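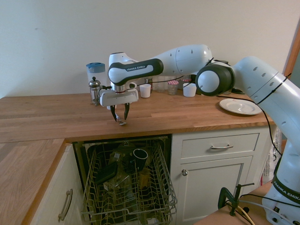

The arm over the counter, gripper open, dishwasher rack out.

February 7, 2024

Spent the day on the unloading task. Amado drove the arm remotely all morning and I reset the counter between runs. He is faster than me with the controller, but he rushes the grasp on cutlery and the fingers come down at a bad angle on the wood. I asked him to pause above the piece before closing. His runs after that were cleaner.

After lunch I guided the arm by hand. My shoulder gets sore after 45 minutes of it. Kept 15 demonstrations and threw out the ones where I bumped the rack.

Tatsuya wants 300 before we train anything. He also wants the mugs done separately, which I agree with.

Need to redo the zip ties on the cable by the elbow tomorrow and write back to Flodberg.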